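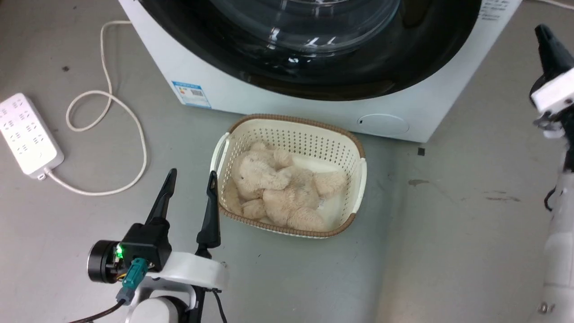 Lawal Ogbonna asked at our first review why we did not just use the head view for everything, because it already has the basket, the toy and the door in it. He thought the hand cameras would add work and very little else. We did not have an answer for him, so the question became the project.

Choosing Camera Views for a Laundry Loading Task
Final report, Nilla project
Advisor: Fatima Ekwueme

1. Question

The Nilla task is to pick up a soft item from a laundry basket, move it to a front-loading washing machine and put it in the drum. The robot has two arms, a camera at the head and a camera on each hand. A program that learns this task needs to know, at every moment, which step it is in. We wanted to find out how well the step can be told from one still picture, and whether the answer depends on which camera the picture came from.

We did not train the robot to do the whole task. Our work stops at telling the steps apart.

2. Recording

All of the demonstrations were recorded in the Valcárcel lab with a person driving both arms. The basket starts on the floor in front of the machine. We let the driver choose which hand to use for the toy and which for the door. Looking back, we should have fixed this, for reasons given in section 5.

We recorded 62 demonstrations and kept 48. The rest were dropped because one camera had stopped saving partway through, or because the driver restarted in the middle without marking it. The list of dropped runs is in the shared folder with a short note next to each one.

3. Labels

We divided the task into five steps: approach basket, grasp, carry, door, release. Then we pulled 800 stills from the kept runs, spread evenly over the three cameras as far as the number allowed, and labeled them by hand in Skindora. Skindora shows one still at a time in random order and hides the file name, so the person labeling cannot tell which run it came from. A sixth label, "cannot tell," was added after the first afternoon. Before that we had been forced to guess, and we went back and redid those stills.

Two of us labeled every still separately. Where we disagreed, we looked at the stills before and after it and settled on one label. That settled label is what we call the true step in the rest of the report.
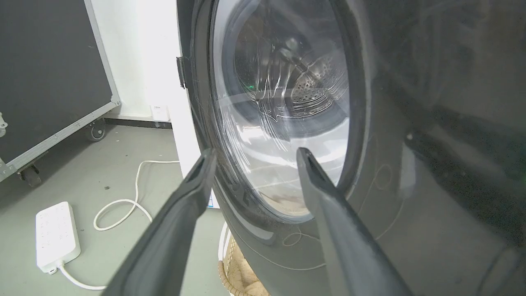

Figure 2. Hand view, fingers pointing toward the lower part of the washer door.

Stills like the one in Figure 2 caused most of our arguments. The door and the drum behind the glass are large and clear, but the basket only just shows at the bottom between the fingers. One of us labeled this kind of view "door" and the other labeled it "approach basket." Both are reasonable. The hand passes in front of the door on its way down to the basket, and a single still has no motion in it. The streaks and reflections on the glass were a separate nuisance for the classifier, and they come up again below.

4. Results

We trained one small image classifier per camera, plus one that took all three views from the same moment. The head view alone gave the right step in 63 percent of the test stills. Each hand view alone did worse than that overall. The three views together did better than any one of them, and the gain was largest for "grasp" and "release," which are the steps where the arms tend to cover the toy in the head view.

For "carry," adding the hand views made no difference that we could measure. Lawal's guess was right for that step.

The hand views had one failure we did not expect. When the door glass filled much of the picture, the classifier leaned strongly toward "door" no matter what the arm was doing. We tried blurring the glass area in training and the effect got smaller. We also tried cropping the picture to the area near the fingertips. Cropping helped with "grasp" and hurt everything else, so we did not keep it.

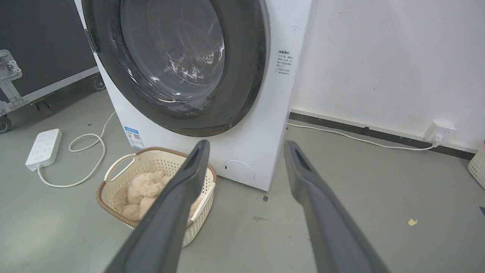 Labeling rules matter more than we thought when we wrote the plan, and the basket rule is the clearest case. Our first version said to mark the basket as "reachable" only if both handles were in view, because we took the handles as a sign that the whole basket could be seen. The rule worked for the head camera. It did not work for the hands. In the still before this paragraph only the handle on the left end of the basket can be seen, yet one fingertip is over the right side of it, near the fluffy item. Under the old rule it was marked not reachable. We changed the rule to ask whether any part of the rim lies near a fingertip, and relabeled. The same kind of still is also why we added a rule for cables. The white power cable lies in loops on the floor and runs back behind the basket, and an early version of our basket outline tool kept following the cable instead of the rim. We now outline the rim by hand.

5. Limits

We used one room, one washer and one kind of load. The toy is pale and so is the basket, and we do not know how much of the confusion between them would go away with a darker item. The classifiers never saw a different floor or different lighting.

Letting the driver choose hands means the left and right hand views are not a fair comparison. We report them together for this reason.

The labels were made by the same two people who designed the steps. Fatima Ekwueme pointed out that a third person working only from the written rules would be a better check. We ran out of time for it.

6. Next steps

The Vunimari group will use our labels in the spring for a classifier that takes short clips in place of stills. We would start by running it on the "door" and "approach basket" stills, where the two of us disagreed most. The final rules sheet, the settled labels and the training settings are in the project folder. The blurred-glass version is saved under its own name and should be used for any new training on the hand views.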